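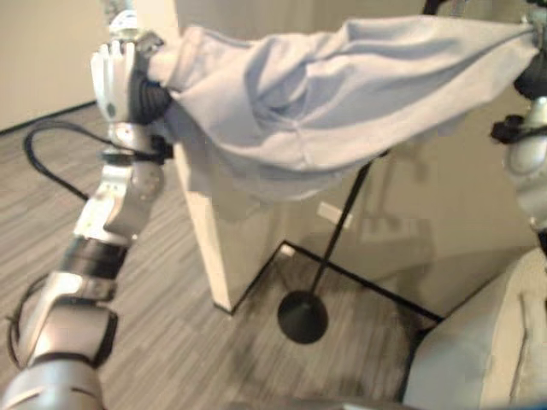 Many of you have been kind enough to ask why there was no folding demonstration at the March open afternoon, after we had talked it up for so long, so I thought I would set the whole thing down properly.

The short version is that the left arm let go of its own good manners. We had been running the Lostport routine for 3 weeks, in which the robot takes a piece of cloth by both ends, pulls it out flat between its hands and then brings the ends together. It had been behaving beautifully (we had got quite fond of watching it, to tell the truth). Then, on the morning of the open afternoon, the arms pulled the cloth out and kept on pulling. The tension reading climbed, the software should have stopped everything at the limit, and it didn't. One of our team hit the emergency stop, the cloth tore along a seam, and the left wrist ended up twisted further than it is meant to go.

No one was hurt, I am very glad to say. The nearest person was standing 8 feet away, well outside the marked area, and the stop button did exactly what it should.

Finding the cause took us rather longer than we hoped. We suspected the motors first, and then the new Toklow controller, which I'm afraid got blamed for a good many things that week and deserves an apology! The trouble was in a cable. The sensor line to the left wrist had been rubbing against the forearm each time the elbow bent, and after enough bending the signal began dropping out for a moment at a time. When it dropped out, the software simply held on to the last good number it had, and so as far as the robot knew, it was hardly pulling at all.

We have fitted a new cable with a more generous loop, so that it can move freely with the arm. More importantly, Jovex has changed the program so that a missing reading now stops both arms – it will never again be treated as a calm one. We unplugged the sensor on purpose 43 times in different positions, and the arms stopped every time.

A small request to those of you who use the room in the evenings: please keep chairs outside the tape while the robot is powered, even if it seems to be sitting quietly. And if you see a cable pulled tight or looking worn, press the stop and leave a note in the log book. We would much prefer to come in to a stopped robot.

Folding starts again next week, at half speed for now, and the old cable is on the shelf by the door if you would like to see the worn spot for yourself.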